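Bottle caps: on or off in the Beststead bins?

clekcombe_kev
Jun 29, 2022
The new flyer from Beststead says to leave caps on plastic bottles. The old one from April said take them off and put them in the trash. Which is it? I have 2 bags of bottles in the garage ready to go.

pinehollow
Leave them on. Loose caps are small enough to drop through the sorting screens and they end up in the landfill.

rustybucket14
I don't agree. A bottle with the cap screwed on tight holds air and won't flatten. My bin fills up twice as fast. I take mine off and drop them at the school in Naleck. They collect them by the 1000 for a bench.

pinehollow
Squeeze the bottle first, then put the cap back on. It stays flat.

rustybucket14
That's fine for soda bottles. Try it with a detergent jug.

clekcombe_kev
The jugs are most of what I have. I guess I could do caps on for the curb and save the loose ones for the school.

mudroom
I do both too. Only the clean ones go in my school bag, no liners or pumps. 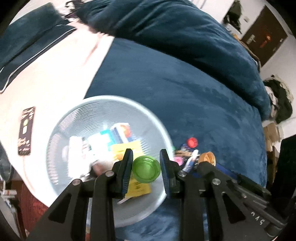

tallgrass
Do I have to peel the label off the bottle before it goes in the bin?

pinehollow
Leave the label on. It comes off at the plant when they wash the plastic. Just rinse the bottle and empty it out.

rustybucket14
Agree on labels. Still not putting caps on my jugs.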